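Unit 3: Suspension Bushings and Cabin Noise

Read this with the Moreira data sheet open. Bring both to lab on Tuesday, September 9, 2025. Questions on the spring rates go to Celeste Salgado.

A luxury sedan isolates its passengers in two stages. The tire and the suspension bushings take the first share of the road input, the body mounts and seat the second. A soft bushing filters well above its natural frequency and amplifies near it. Stiffness must therefore be stated for each direction, and a single figure for a control arm bushing is of little use.
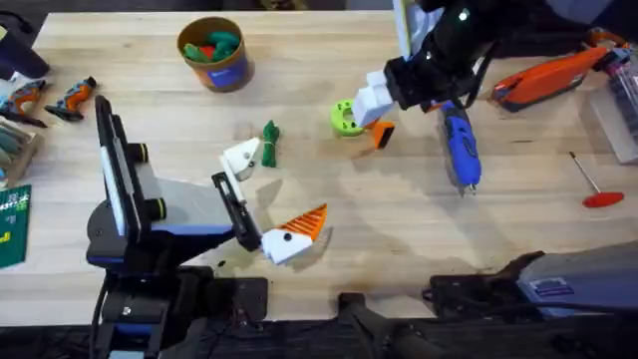

Radial and axial rates differ because of shape as much as rubber hardness. A bushing with voids molded on two sides is soft fore and aft and stiff sideways, so the wheel can move back over a bump while the toe angle holds. Ribs behave in a similar way. Parallel ridges like those on the orange fin section of the gripper finger give a part one rate along the ridges and another across them. In Problem 3, treat the Ladeo bushing as two springs at right angles and ignore coupling.

Test conditions for the Damby rear arm: preload 500 N, sweep to 100 Hz, sample 3418. Record dynamic stiffness and loss angle at each step. Do not average the first sweep with the later ones.

Reading for next time: Fisum notes, section on hydraulic mounts, up to the decoupler.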